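홈 | 생활 | 머리 손질 | 두피 관리 | 문의
읽는 시간 4분
조회 3,662 · 공유 60 · 댓글 40

집에서 하는 두피 마사지와 머리 감기 순서

글: Hazel Haverford
2020년 12월 26일

겨울이 되면 두피가 당기고 각질이 보인다는 문의가 늘어난다. 난방을 오래 틀고 뜨거운 물로 감는 집이 많기 때문이다. 이 글에서는 샴푸를 바꾸기 전에 먼저 해 볼 수 있는 방법을 순서대로 적는다. 두피에 상처나 진물이 있거나 심하게 가려우면 따라 하지 말고 피부과에 먼저 간다.

준비물

끝이 둥근 빗, 평소 쓰는 샴푸, 마른 수건 두 장. 오일이나 두피용 솔은 없어도 된다. 손톱은 짧게 깎아 둔다.

1단계. 마른 머리 빗기

머리가 마른 상태에서 끝부터 빗는다. 엉킨 곳은 손으로 잡고 조금씩 푼다. 끝이 다 풀리면 중간, 그다음 정수리 쪽에서 아래로 내려온다. 긴 머리는 양쪽으로 나눠서 한다. 빗에 남은 머리카락과 먼지는 바로 떼어 낸다.

2단계. 손끝으로 풀기

의자에 앉아 고개를 조금 숙이고 어깨 힘을 뺀다. 열 손가락을 벌려 관자놀이 위에 대고, 손끝을 두피에 붙인 채 작은 원을 그린다. 손가락이 머리카락 위에서 미끄러지면 마찰만 생긴다. 두피가 손끝을 따라 움직이는 느낌이 나야 한다.

관자놀이에서 시작해 옆머리, 정수리, 뒤통수 순서로 옮긴다. 한 자리에 숨을 세 번 쉴 만큼 머문다. 아프면 너무 세게 누르는 것이다.

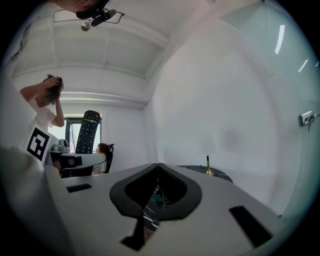
뒤통수 아래, 목과 머리가 만나는 오목한 곳은 엄지로 누른다. 나머지 손가락은 머리 옆을 받친다. 다섯까지 세고 놓는다. 두세 번이면 충분하다. 팔이 저리면 책상에 팔꿈치를 올리고 한다.

3단계. 물로만 먼저 헹구기

물 온도는 손목 안쪽에 댔을 때 미지근한 정도로 맞춘다. 샴푸 없이 1분 넘게 헹군다. 머리숱이 많으면 더 걸린다. 정수리만 젖고 속은 마른 경우가 많으니 손가락으로 머리를 들어 올리면서 물을 넣는다.

4단계. 샴푸

샴푸는 손바닥에서 거품을 낸 뒤 뒤통수부터 바른다. 앞머리 쪽에 먼저 바르면 거기에만 많이 남는다. 2단계와 같은 순서로 손끝을 움직이되 시간은 짧게 한다. 손톱으로 긁지 않는다. 머리카락 끝은 따로 비비지 않고 거품이 흘러내리면서 닦이게 둔다.

5단계. 헹굼과 말리기

귀 뒤와 목덜미를 마지막에 한 번 더 헹군다. 각질이라고 생각했던 것이 덜 헹군 샴푸인 경우가 꽤 있다. 린스는 귀 아래쪽 머리카락에만 바르고 두피에는 닿지 않게 한다.

첫 번째 수건으로 머리를 감싸 눌러 물기를 뺀다. 두 번째 수건으로 두피를 톡톡 두드린다. 드라이어는 한 뼘 이상 떨어뜨리고 약한 바람으로 두피부터 말린다. 다 마르기 전에 눕지 않는다.

얼마나 자주 하나

마사지는 하루 한 번, 5분 이내로 한다. 머리 감는 횟수는 지금 하던 대로 두고 2주 정도 지켜본다. 횟수와 샴푸를 한꺼번에 바꾸면 무엇 때문에 달라졌는지 알 수 없다. 나는 지난 10월부터 달력에 감은 날과 가려웠던 날을 표시하고 있다. 물 온도를 낮춘 주에 표시가 가장 적었다.

자주 받는 질문

마사지를 하면 머리가 새로 나느냐는 질문이 많다. 이 글은 뭉친 느낌을 풀고 깨끗이 감는 방법이고, 탈모는 진료를 받아야 한다.

왁스를 바른 날은 2단계를 건너뛰고 3단계부터 한다. 마사지는 감고 말린 뒤에 해도 된다.

정리에 도움을 준 Rafferty Marchetti에게 감사한다. 다음 글에서는 빗 세척과 보관을 다룬다.

공유하기 | 인쇄 | 목록으로
이전 글: 수건에서 냄새가 날 때
다음 글: 빗 세척과 보관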